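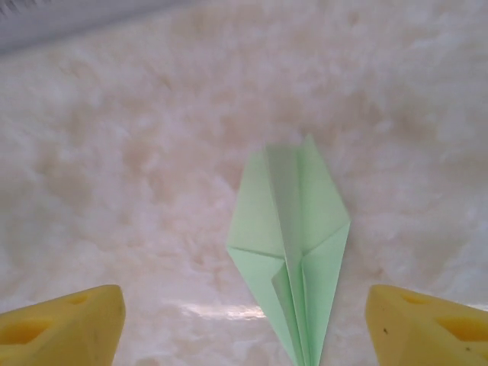 Pale green paper airplane, nose up.

Bromora Stick Bag, review

I play lacrosse in a small amateur club and I have used this bag for 14 months, mostly for away games. It holds two long sticks, helmet, gloves and pads. The shop says 71 liters, and I believe it, although the shoes must go in first or the zipper will not close.

The shoulder strap is wide and did not hurt me on the walk from the station. I am less happy with the bottom. After one wet September the fabric there became thin, and I had to glue a patch on it. My old Leinonen bag was heavier but it never needed such repair.

The side pocket for balls is good. It takes up to 32 balls, too many for one person to carry, in my opinion.

I paid full price and I would buy it again, but only in the black color. The white one shows every piece of mud.

Bromora Stick Bag, reviewed 19 Jan 2021

Contact | © Tralosmont Lacrosse Pages | Back to top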